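Cudden Support Forum: Grip force fault on artificial stem task
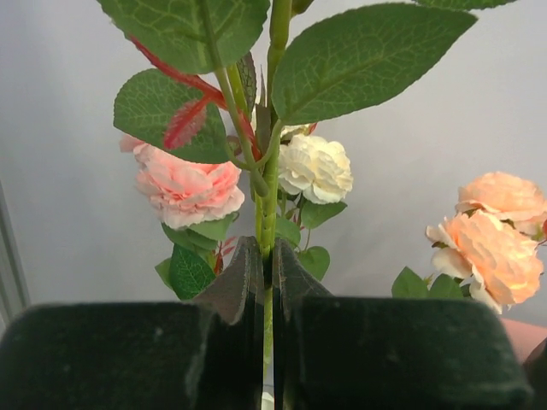 Replies

tralamer_ops, 11 July 2023
The cell halted at cycle 199 with a grip force fault. The fingers remained closed on the stem. Operators are asked to keep hands clear until power is isolated.

cell14
We attribute this to the felt-like finger covering and request its replacement.

pal_maint
We do not agree. The force limit was changed in February and should be restored first.

tralamer_ops
The limit will be checked before any parts are ordered.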